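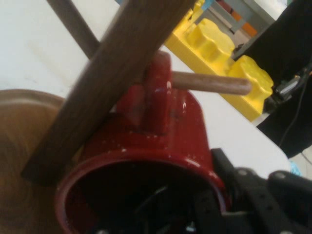 Wrist view, Dornwood bench. Plank, red cylinder, dowel, yellow brick.

Stop asking the planner to be clever

Shuzhen Jia, July 5, 2022

Short one this week, written between runs.

I want to complain about planners. Or about how we talk about them. Every time a grasp goes wrong at Dornwood the first thing anybody says is "the planner did something silly". Usually it didn't. It was handed a silly world and made a perfectly good plan for it.

Take clutter like the stuff at the top of the page. A plank that seems to be leaning on the raised flange of a red metal cylinder. Light dowel sticking out from behind the same flange. Thin dark rod that passes behind the plank. Ask a segmentation model how many bits of wood there are and you get a different answer depending on the crop. Two of them come back as one object, with a nice tight box round it and a confidence score that would make you weep. The planner then works out a lovely smooth path to lift one long bent thing that doesn't exist.

Whose fault is that? Not the planner's. But it's the planner that gets the bug ticket.

We went through our tickets for Kemmont, which is our pick stack, back in December. 180 of them tagged "planning". I read the lot, which took most of a week and I don't reccomend it. 31 were planning. The rest were perception, or calibration, or a stale transform, or somebody's scene file with the table two centimetres too high. One was a typo. Mine.

So why do we keep throwing effort at the planner? My guess, it's the part that's fun to look at. Paths draw nicely. You can put a swept volume on a slide. You can't put "we now publish a covariance with every pose" on a slide and get a round of applause, I have tried this at Modthorpe and people looked at their phones.

What I'd like instead is boring. Perception should be allowed to say "dunno". Properly, in the message, as a field the planner has to read. If the far end of a dowel is hidden then its length is unknown, and unknown is a value. At the moment our stack fills the gap with a default and carries on. The default is a number somebody picked years ago for a demo. Everything downstream treats it like gospel.

And contact. Is the plank resting on the flange or just in front of it? From one camera angle I couldn't swear to it, and I've got eyes. The software picks one and never mentions it again. If it had said "maybe touching" the planner could go for a slow push first, or move the wrist and look from the other side. Both cheap. We've had a look-again behaviour in Kemmont for ages, it's hardly ever called becuase nothing upstream admits to being unsure.

Lucinda Blackwood disagrees with me on this, loudly. Her view is that if you let perception shrug it'll shrug all day and the arm will sit there. Fair. We had a version that did that. It spent 30 seconds peering at a yellow brick, big studs, nothing in front of it. Thresholds were rubbish. But a bad threshold is a thing you can tune, it's in a config file with a name. A hidden guess you can't even find.

She also says learned policies will make the whole argument go away, pixels in, motion out, no messages to argue over. Maybe. I've run the Hoshino one on our bench and it is good, better than ours on soft things. But when it misses I've got nothing to read. I'd like both, and I'd like the logs.

Anyway. Before you open a planning ticket, replay the log with the scene geometry drawn over the camera view and look at it. Takes a minute. If the boxes don't sit on the objects, change the tag. Lucinda's reply goes up next week if she gets round to it, comments open till then.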